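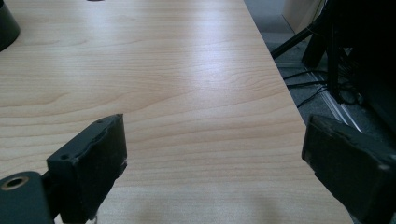

Move-In Inspection Checklist, With Remarks
Unit 32, Soriano Court
Inspected 05/01/2026 by Charito Catacutan (tenant) and Leonora Padilla (for the landlord, Godine)

Marks used: OK, FIX, NOTED. "Noted" is Godine's word for a thing they have seen and intend to leave alone.

Entry

Front door and deadbolt: OK. Takes a firm shoulder in damp weather, according to Leonora, who demonstrated.
Keys: FIX. Lease promises two sets. I got one set and a mailbox key that opens the mailbox of Meinir Watkins in the next unit. Returned with apologies.
Peephole: NOTED. Installed for someone well over six feet.

Living room

Walls: NOTED. Painted a shade the listing called "warm oat." There are 59 filled nail holes on the long wall, which I counted while Leonora took a phone call. The last tenant must have had a lot of relatives to display. I want the number on paper before anyone bills me for it.
Windows: two OK, one FIX. The left one opens and then closes by itself, fast. Please keep fingers out of it until the sash cord is replaced.
Outlets: OK. All tested with a lamp. One is upside down and works fine that way.
Radiator: NOTED. Off for the season. We'll meet in the fall. 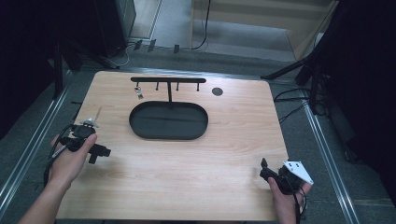 Can the tenant hang shelves before the repairs are finished?
Only on walls with no open FIX item. That leaves the long wall and the bedroom, and anything heavy has to go into a stud.

Kitchen

Stove: OK. All four burners light. The clock says whatever it likes.
Fridge: OK, though it's a Rerard from before they made quiet ones.
Under the sink: FIX. Slow drip at the trap. A saucepan had been left under it, and I'm told the saucepan conveys with the unit.
Cabinet doors: NOTED. One is hung so that it can't be open at the same time as the drawer beside it. You choose.
Smoke alarm: OK. Tested, loudly, twice. Meinir came over to ask if everything was all right, so I suppose we've met properly now.

Bathroom

Hot water: OK after a wait.
Fan: FIX. Makes the noise of a fan but moves no air. A square of toilet paper held against the grille fell straight to the floor.
Grout: NOTED, with feeling.
GFCI outlet: OK. Trips and resets.

Bedroom

Closet rod: FIX. One bracket is holding on by a single screw. My winter coats are staying in boxes.
Carbon monoxide alarm: FIX. Bracket present, alarm absent. This one I asked to have done before I sleep here, and Leonora wrote it at the top of her own list.
Floor: OK. Rolls very slightly toward the window. A marble would enjoy it. 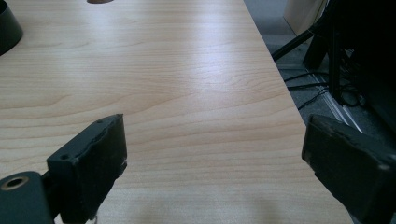

Money and paperwork

Deposit paid: $1,631. Receipt received.
Cleaning fee paid: $398. See grout.
Repairs go to Trinidad Macapagal at the Godine office, in writing. Alarm first, then the drip, the window, the fan and the closet rod. Second set of keys whenever they turn up.
Photocopy of this sheet to me, original to Godine.

Signed,
C. Catacutan
L. Padilla ("signed as to condition, not as to tone")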